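3.2 Household routines

Participants kept a paper diary of kitchen tasks for 4 weeks. Entries were coded as preparation, serving, cleanup or storage, following the scheme of Valdovinos. After duplicates were removed, 2893 entries from 161 households remained. Cleanup was the largest category in both towns, Wisik and Farkari, but its timing differed. In Wisik most dishes were washed right after the evening meal. In Farkari they were often left until morning. 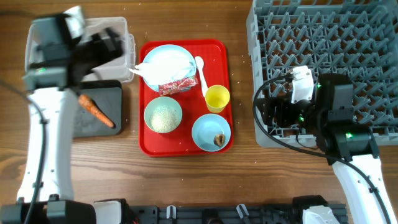
Figure 2. Dishes in a red tray and a carrot on a cutting board.

Storage entries were harder to code. Many people wrote "put away" without saying what or where, and two coders read these lines separately. Where they disagreed, the entry was marked as mixed and left out of the timing analysis. Households with children reported more mixed entries on Monday than on other days. We return to this pattern in Section 4, where diary entries are compared with the interviews.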